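Home | Projects | Chores | Tools | About | Contact

How to fold black clothes with two grippers (and whether a machine can do it for you yet)

January 29, 2024

I get the same email every week: "When can I buy a robot that folds my laundry?" My answer is still "not yet, but try folding with grippers yourself and you'll see why." So let's do that! You need a bed, a pile of clothes, a pair of hand-held grippers with two fingers each, and a bit of patience.
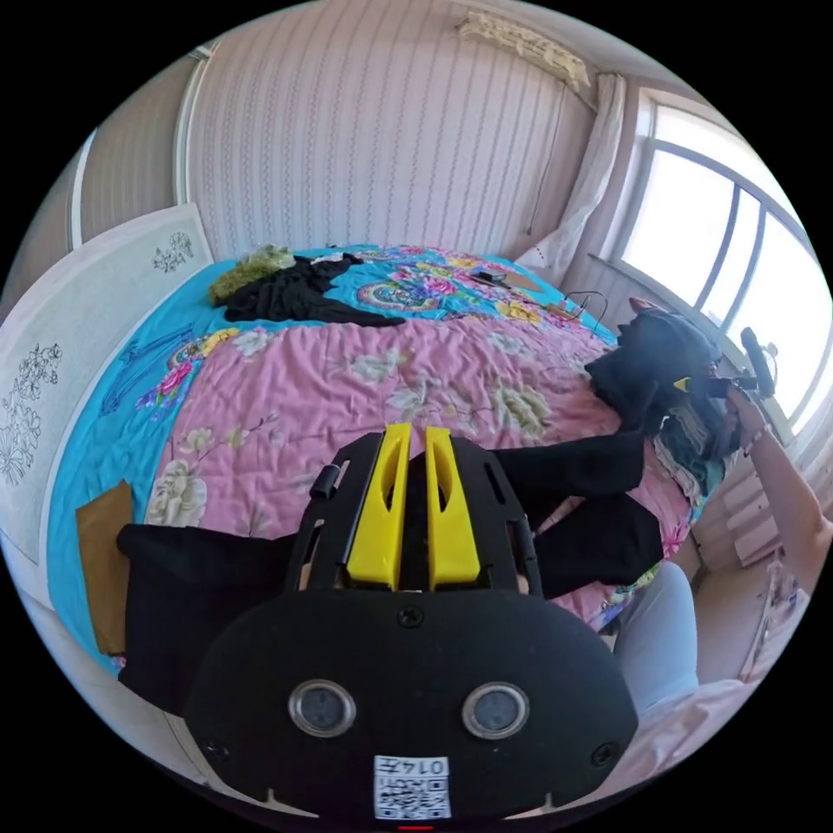
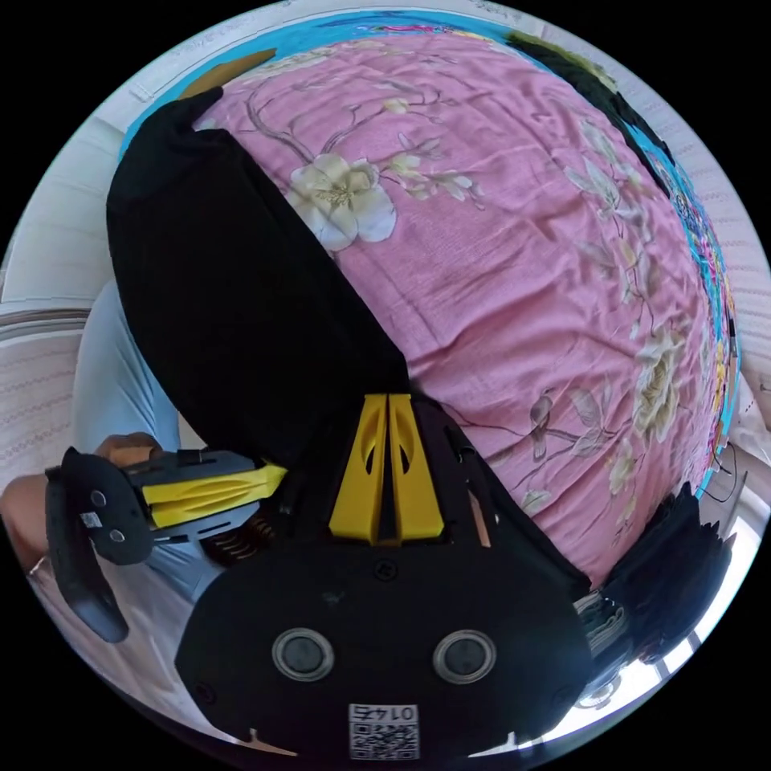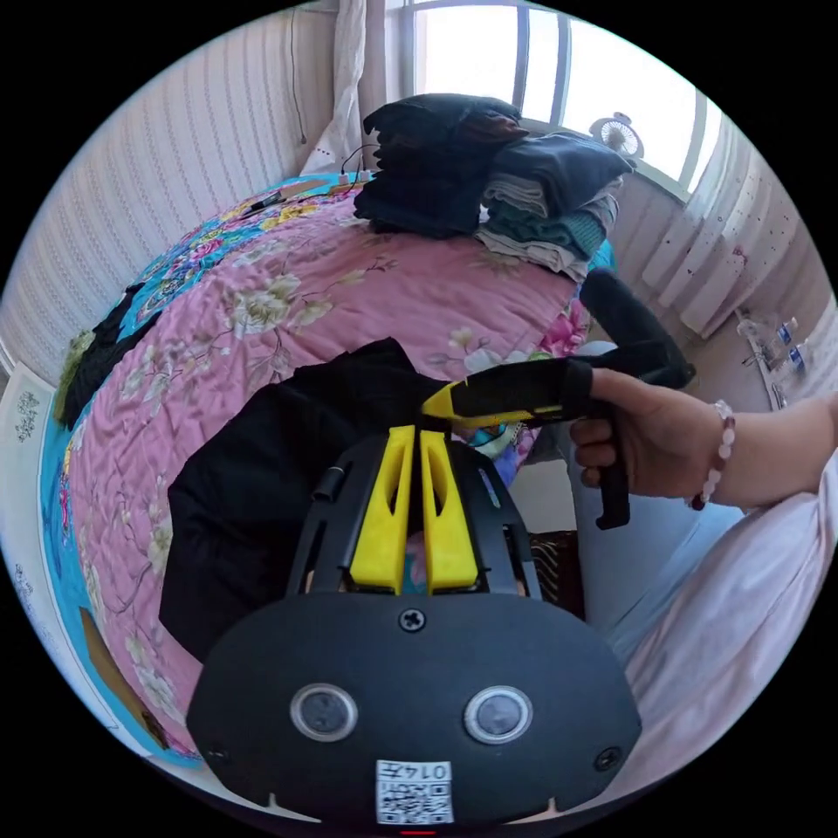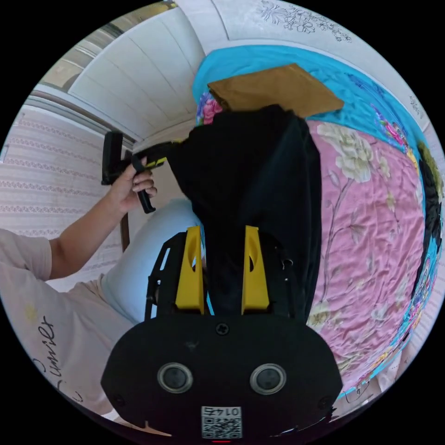

Black cloth, flowered quilt, yellow gripper fingers in all four.

Step 1. Make some room. Push whatever you're not folding to the far end of the bed and keep one clear patch in the middle. A piece of flat cardboard is handy too, if you have one lying about. I use mine as a guide for the fold width.

Step 2. Find a corner. This is the part that eats your afternoon. With bare fingers you feel for a hem and you're done. With grippers you have to see it, and black on black is miserable (I once spent 11 minutes hunting for a sleeve). Start with something light colored if you're new to this, then move on to the black stuff when you're feeling brave.

Step 3. Pinch and lift. Come in low, close the fingers on one layer, and lift a couple of inches. If two layers come up, let go and start over. Don't try to shake one loose, it just bunches.

Step 4. Bring in the second gripper. Take the opposite end and pull gently until the cloth goes flat between your hands. Now lay it down, far edge first.

Step 5. Fold, let go, smooth. Letting go is harder than it sounds! Open the fingers slowly and slide them out sideways, or you'll drag the fold along with you.

So, can a machine do it? Sort of. My friend Igor Trnka has a folding arm in his shop in Flurach, and it does towels fine, one after another. Give it a tangled black cardigan and it gets stuck at step 2, same as me. Out of 18 tries it gave him one fold I'd put in a drawer. I'd love to be wrong about this by October, but for now I'm keeping my hands.

3 comments

Gintarė Ozoliņš: Sliding out sideways fixed my sleeves, thank you. Still can't do a fitted sheet.

Herman Yusof: What about socks? I'd pay 300 for something that only pairs socks.

Norbert Halás: Towels are the easy part, Igor knows that. Ask him about the duvet cover.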